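Search the help pages Go Advanced search

How do I get a musty smell out of towels for good?

Rosaura Guzmán

Hi all! I love this site and I've fixed so many things with your help, so I'm hoping you can save my towels too. They come out of the machine smelling totally fine, they go in the linen closet smelling fine, and then the second I dry my face with one – swamp! It's worst on the thick bath sheets I bought in January, and I'm not ready to give up on them because they're the softest towels I've ever owned.

What I've tried so far: more detergent, a different detergent (I switched to Wonetti, the green bottle), scent beads, and a long soak with fabric softener. The softener made them smell amazing for one day and then it was worse than before. Our place is a small apartment with the washer in a hallway closet and no window near it. I wash towels on Monday nights, usually on warm, and sometimes they sit in there until I get up for work.

Is it the towels or the machine? And is there a way to do this without buying a whole new set?

Amparo Alvarado

Oh, I have been exactly where you are, and you can absolutely save those towels! I stripped a whole closet's worth last spring and they are still going strong.

First, stop the softener and the scent beads. They leave a coating on the loops, the coating holds on to body oil and moisture, and that's what you smell when the towel gets damp again. Extra detergent does the same thing if it doesn't rinse out. I use less than half of what the cap suggests and my towels are cleaner than they've ever been.

Now the rescue wash. Put in only towels, and don't pack them tight. Run them on the hottest setting the care label allows with a cup of plain white vinegar and no detergent at all. When that's finished, run them again, hot, with half a cup of baking soda. Don't put the two in together, they just cancel each other out. If they still smell after that, do a soak in the tub with oxygen bleach overnight. The water will turn a truly shocking color and you'll want to show everyone in the house (I did). 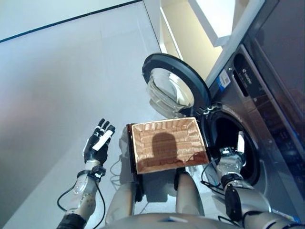

Drying matters every bit as much as washing, and I think those Monday nights are half your problem. A wet towel left in a closed drum until morning can go sour all by itself, no matter how clean it was when the cycle ended. Start the load when you get home so you can be there when it finishes, then give every towel a good hard shake before it goes in the dryer or on the rack. And please look at what you're keeping dirty towels in! I had a plastic hamper with a lid for years and it was basically a terrarium. A woven basket like the one in front of the washer there is so much better, air can get in through the sides and the top stays open. Hang damp towels until they're dry before they go in it, though, even a nice airy one.

Then do the machine. If yours is a front loader, pull back the rubber ring around the door and wipe inside the fold with a rag and a little vinegar. Mine was disgusting the first time. Take the detergent drawer out if it comes out, scrub it in the sink, and run one empty cycle as hot as it goes. I do that once a month now and leave the door open a few inches between loads. (If you have little kids or a cat, keep the closet closed to them while it airs.)

For the thick bath sheets, plan on 3 hot washes before you decide anything. They hold a lot more gunk than thin ones. Mine came back fluffier than the day I bought them – I was so happy I texted my sister a picture of a towel.

Bruseck

Agree with most of that. Two things to add.

Check your drain filter. On a lot of front loaders it's behind a little door at the bottom. Put down a tray and an old towel first, water WILL come out. I found 51 cents and a sock so old I didn't recognize it. Smell got a lot better after that.

Also check the water is really getting hot. My "warm" was pretty much cold in winter. Never use vinegar and chlorine bleach together, not in the same load and not one right after the other.

Ccori

just buy thinner towels, they dry faster. mine are from a hotel supply place and never smell

Comments

Rosaura Guzmán: Update! Did the vinegar wash and then the baking soda one, and the hand towels are completely fixed. The bath sheets are better but still a tiny bit funky, so they're in the tub right now. Amparo, you were right about the color of the water. WOW.

Amparo Alvarado: Yay!! Rinse them twice after the soak and dry them all the way, even if it takes an extra cycle. The thick hems are always last.

Grondari: Does this work on gym clothes? I have a shirt that's beyond help.

Bruseck: Grondari, skip the hot water on stretchy stuff. Soak it cool with oxygen bleach if the label says it's OK, then line dry.

Grondari: Thanks, trying it tonight at 12 when the laundry room is finally free.

Contact us | Copyright, all posts belong to their authors | Back to top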